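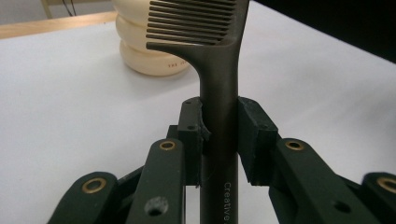
How many demonstrations do you need before a small manipulation policy is worth testing?
For one task with one class of object, we start evaluating at 18 short sessions and expect to discard the first policy.

Trasten hand-held gripper, collection kit. Reviewed 31st October.

We bought two Trasten units to replace a pair of older Grandora grippers. The use is narrow: an operator holds the tool, picks up a household object, moves it, sets it down, and the recording becomes one training example. Over the review period we kept 2236 episodes. All of them were recorded on tabletops with small items from bathroom and kitchen drawers.

Mechanism. Two fingers on a flat-bar linkage with brass eyelets, closing symmetrically. The action is smooth and play at the tips is low when new. Our first unit developed side play after heavy use, which a shim fixed. The second has stayed tight. Trigger travel is longer than on the Grandora, and operators with small hands noticed it.

Finger pads. The blocks are boxy, which suits flat and narrow objects. A comb held upright by the handle stays put between them, and the teeth remain clear of the fingers for a later handover or placement. Rounded objects are a weaker case. Smooth bottles rotate in the grip if taken off center, and we lost a fair share of bottle episodes to this. Borbély sells softer replacement pads. They fit after light filing and reduced the rotation, but they wear quickly and leave marks on pale surfaces.

Camera view. The fingertips and the held object stay in view during the grasp, so the contact point can be checked on playback. Long objects run out of the image at one or both ends. For a policy that must judge the tip of a tool, add a second camera. Dark objects against dark fingers are hard to segment; a white table helps with the outline but does little where the object meets the pad. We labeled those episodes by hand.

Software. Export takes around 5 minutes per session on our workstation. File naming is consistent. The calibration routine is the worst part of the kit: it fails without a message if the board is tilted too far, and the bad calibration is saved over the good one. Back up the folder first. An update in April was supposed to address this and did not.

Data quality. Episodes collected by new operators were usable after one practice session. The common faults were closing too fast and letting go before the object had settled. Neither is specific to this tool. Policies trained on mixed operators did better on unseen objects than those trained on our most skilled operator alone.

Stand and case. The Clustholm stand sold with the kit is adequate. The case has no cutout for spare pads.

Rating: 4 out of 5. Recommended for small, rigid items. Labs working mainly with bottles or cups should budget for other pads.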